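I caught Benedek Szénási at the Halász rink just after the kids' session on Saturday, and he was still in his skates, eating a sausage roll over the boards. He coaches the Hollarine women's side, and they're one win off the inline hockey finals.

"We've had a funny old season," he told me. "Lost 2 of our first three, then I stopped yelling so much and we started scoring!"

I asked about the crowd (317 for the Bitlow game, a club record) and he went a bit pink. "My mum brought half her street."
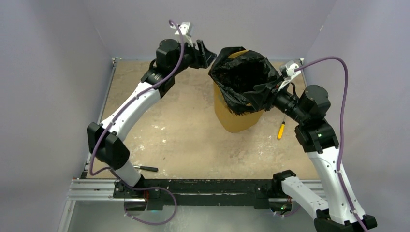

His goalie, Győző Erdős's daughter, has been the talk of the league, and I had to ask whether she'd be right after that knock to the knee. "She trained Thursday and she's cranky with me for resting her, so I'd say she's fine."

And Femico, who they meet next? Benedek put down the sausage roll for this one. "They're quick, they're fit and they don't take silly penalties. We'll need to be in their faces from the first whistle."

He reckons the colour will come back into his hair by November. I've got my doubts, but I'll be there with my thermos.

Recent stories
Femico sharpen up for finals push
Under 14s: trials and training times
Bitlow coach signs on again
Rink resurfacing: what's closed and when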